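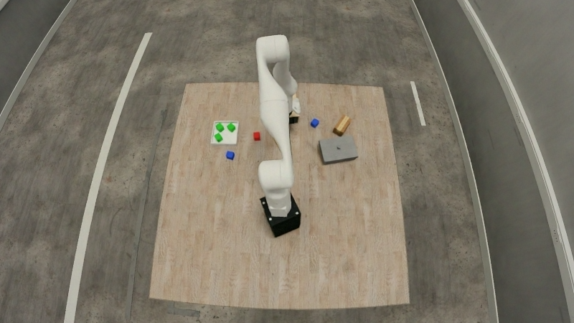

BARREDO, Sat 20 April

The bread in this town used to come out of one oven. It stands at the bottom of the hill, behind the old wash house, and the date over its door is 1594. Families made their dough at home, cut a mark into the top so they would know their own loaf, and carried it down on a board. The oven was fired twice a week. People who missed it ate old bread or borrowed from next door.

That stopped when the first bakery opened on the main street. The bakery had its own oven, it sold bread every morning, and within a few years the old one was used to store firewood. It stayed that way for most of a century.

In February it was lit again. Three families put up the money for new brick on the oven floor, and the town paid for the chimney. The door is the original one, a slab of iron that takes two people to lift into place. The first firing was a slow one, over 5 days, to dry the brick out without cracking it. The first bread was burned on the bottom and pale on top, and it all got eaten anyway.

Now there are bakes on Wednesdays and Saturdays. The fire goes in the night before, mostly oak with some old vine roots when they can be had. By six in the morning the coals are raked out and the floor is swabbed with a wet sack tied to a pole. Someone throws a handful of flour on the brick. If it goes black right away, the oven is too hot, and everyone waits. If it turns brown slowly, the first loaves go in.

A full load is 59 loaves. They go in from the back to the front, the big ones first, and the heaviest take well over an hour. After the bread comes out there is enough heat left for pans of beans and, later in the day, for drying figs or apples.

The flour is a subject of its own. Most people use what the store sells, a white flour from the mill at Wustora, which makes a high loaf with a thin crust. A smaller group drives over to Tavura for a darker flour made from an old local wheat. It drinks more water and rises less, and the dough sticks to everything. The loaf is dense and a little sour, and it keeps for a week. The two groups bake side by side and do not swap recipes much.

Marks are back, too. Some are simple initials. One family uses a fish, which they say was their great-grandmother's, and another presses a house key into the dough. On a busy morning the table outside the oven is covered in loaves with crosses, stars, circles and letters, and there is some arguing over who has the better claim to a plain cross.
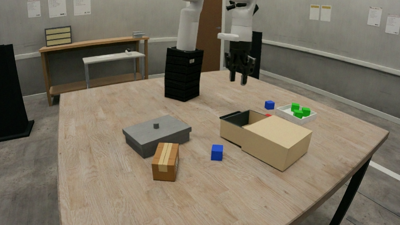
The taste is the part people disagree on most, and one regular at the Saturday bake said she could not tell the difference between a loaf from the old oven and one from her kitchen, and that she came down the hill for the talk and the free heat. Several people at the table told her she was wrong. She went on slicing.

There is a difference in the crust, at least. The brick gives off its heat from all sides, and the bottom of the loaf gets as dark as the top. In a home oven the nearest thing is a heavy pot with a lid, heated up empty first and then filled. The lid comes off for the last part of the bake.

Other towns have been asking how it was done. Tollora has an oven of the same age with half its roof gone, and a group from there came over to look at the brickwork and measure the door. They took home two loaves of the dark bread and the name of the mason.

The oven is open to anyone who brings dough and an armful of wood. Loaves should be on the table by six-thirty on bake days, marked, and on a floured board. Late ones go in with the beans.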